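The 13 Saves of Saarela

I have been playing Gevus for most of a year now, and in that time I have built one village. It is called Saarela. It has a mill, a harbor with no boats, and a road that goes up a hill and stops there, since I ran out of gravel in February and then got interested in goats.

For anyone who hasn't played, Gevus is a block-building game with weather. You chop, you dig, you stack, and every so often the wind comes up and takes your roof. My friend Yolanda Rivadeneyra talked me into it by saying it was relaxing. She plays on a server called Vutstead, where people have built cathedrals. I visited once, stood in the nave of something with flying buttresses, and went home to look at my mill. The mill has a door on the second floor that opens onto air.

Anyway, mods. I had held out for months, on the grounds that I barely understood the plain game. Then I read about Kender, a mod that adds seasons, proper rivers and 3,000 new items. I like rivers. I did not stop to ask what I would do with the items.

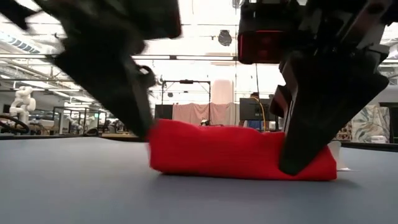

Installing it took an evening. The instructions said to back up the world first, and I did, which I would like noted. I made a copy, named it "saarela new," and then another copy named "saarela new real," and by midnight I had 13 of them and had lost track of which one had the goats. The game started fine. The river was gorgeous. It ran straight through the bakery.

I asked for help on the mod's forum, where a man named Hubert Lehner told me to turn off terrain blending and load an older save. Very polite, very fast. Then Toivo Lappalainen told me never to turn off terrain blending, and the two of them went at it for 7 pages. I learned a lot about terrain blending - mostly that people have feelings about it.

In the end I left the river alone and moved the bakery. It sits up on the hill now, at the end of the unfinished road, so at least the road goes somewhere. The old ovens are still underwater. Fish go in and out of them. I keep meaning to pull them up and then I watch the fish for a while instead.

Of the 3,000 new items I have used four, and one of those was a hat. Winter arrives in the game tonight if I leave it running, and the mill still has that door.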